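Checking and resetting the pusher rod on the block table

These steps are for the tabletop arm in the Hedell cell at Prilldale. Do them after a rod change, after any hard contact with the board, and at the start of a new block set. Allow half an hour.

Before you start

Put the arm in manual mode and turn the speed down to the lowest setting. You need a 3 mm hex key, a clean rag, a strip of copy paper and the cell logbook. Keep the pendant in your hand the whole time you are inside the tape line.

1. Seat the rod

Open the lever on the collar and pull the rod straight down. Wipe the upper end and the inside of the collar. Dust in there will tilt the rod enough to notice at the tip. Push the rod back up until it stops, hold it, and close the lever. If the lever closes with no resistance, the clamp needs adjusting, and Marianna Kaczorowski has the tool for that.

Turn the rod by hand. It should not move.

2. Check the board

Press down on each corner in turn. A corner that rocks has a loose bolt. Snug it with the hex key and press again. Do not overtighten, or the wood will bow and your height will be wrong in the middle.
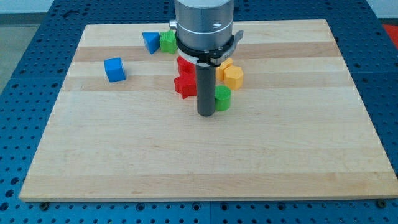
3. Set the tip height

Tip height is stored in the Pillai controller as a single offset. Jog down over the middle of the board in small steps, with the paper strip under the tip, until the paper drags but still pulls out. Save that point, then raise the arm by 3 mm and save again as the working height. With the rod just clear of the wood like this, it meets even the low blocks near their base and pushes them flat. Set too high, it knocks over the upright ones, and the green cylinder next to the rod is the sort of piece that goes first.

Repeat the paper check near all four corners. Clear any blocks out of the way before you jog sideways. If one corner is off, go back to step 2 before you touch the offset.

4. Run the test pushes

Switch to automatic at low speed and load the file named Matencombe. It makes 100 short pushes and takes around ten minutes. Stop it if you hear scraping. When it finishes, look for fresh marks on the board and try the rod by hand again.

5. Write it up

Log the old offset, the new offset and your initials. The rod gets replaced at 500 hours whether it looks worn or not. Questions about the log go to Elsie Baxter, extension 254.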